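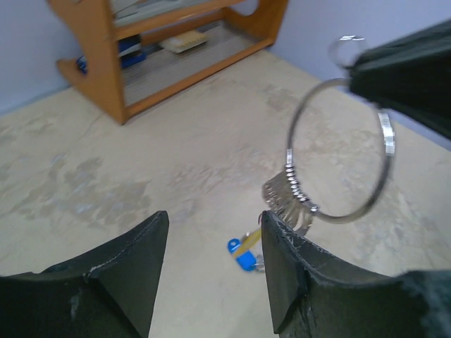

Keys on a metal ring, Drusport.

Filed under: Days Out / Trade & Craft

By Zahira Hidayat, October

The Drusport lock and key fair calls itself the biggest in the region. I would like to see the region. I got there on Tuesday at opening time, paid 16 at the door, and was given a paper wristband and a map with the restrooms in the wrong place.

Most of the main hall belonged to Erkano, who sell door hardware to apartment buildings. Their new cylinder is supposed to be impossible to bump. I asked who had tested it and was told "our own people," then handed a pen. Yeoh, two aisles over, claimed much the same for theirs, with a chart that had no numbers on the side.

We use cookies to improve your visit. By continuing to browse you accept our policy.

The talk on master key systems was better. Elfriede Mösli looked after the doors of a hospital with 742 locks, and she was blunt about what goes wrong: people lend keys and the log book stops being filled in. She had no product to sell, which may be why the room was half empty. I had questions about rekeying costs, but the microphone went to a man who wanted to discuss his garage.

Upstairs, the Jirkalari collection of old padlocks was advertised as "more than 20 cases." Many of the labels said only "padlock, iron." I could have managed that myself.

Lunch was a cheese roll. Parking is free after 2, so go late if you go at all. I'd pay again to hear Mösli, though I doubt they'll ask her back.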